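Prendau Packing and Sorting Project
Progress report to Westex
Prepared by Pavithra Panicker
24 Dec 2018

This report covers work on the tray trials since the grant was renewed. The purpose of the trials is to settle on one tray and one way of filling it, so that small boxed goods leave the bench in the same arrangement each time. Work is on schedule, and we are not asking for any change to the budget lines.

Bench and trays

The bench was fitted with a dark gray top before the first trials and has stayed in use without changes. We had been working with deep gray tubs from the old packing room, but small items slid under one another and were hard to reach. We replaced them with a wide, shallow plastic tray with a flat rim and sloping sides. Ruairí Mac Carthaigh selected it from the Varma samples after comparing the rims and the depth. The pink color was the one in stock. 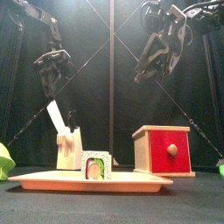
The shallow tray on the dark bench top, with the red box to its right.

The position of the tray is now part of the written setup. It goes toward the front of the bench and is put back there between runs. Before this was written down, each person set the bench a little differently and the run sheets could not be compared.

Spending on trays, liners and bench materials stands at $1,270 against an approved $1,887. The remainder is held for replacement trays. Three of the first batch developed hairline cracks at the corners and were returned to Varma, who credited them in full.

Filling the tray

The current layout uses 4 blocks to a tray, set in 2 pairs with a gap between the pairs. The blocks stand in for finished cartons, which Zarix will supply once the print is approved. An earlier layout with no gap was dropped because the middle blocks were difficult to lift without moving the ones beside them.
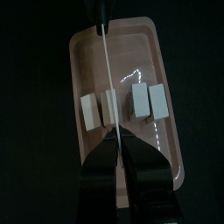
Does the gap between the pairs have to be exact?
The setup sheet gives no measurement for it. The gap needs to be wide enough to lift either pair without touching the other, and a person filling the tray can judge this by eye.

Problems

The smooth floor of the tray lets blocks shift when the tray is carried. Two thin liners were tried. One curled at the corners and the other left lint, and neither was kept. Ruairí has asked Varma for a price on the same tray with a textured floor.

The run sheet also needs work. It asks for the start time twice and has no place to note a tray that was refilled. A corrected version is being used on the bench and will replace the old form in the project folder.

Next period

We expect the Zarix cartons in February. The layout will be repeated with them before any larger order of trays is placed, and the results will be included in the next report.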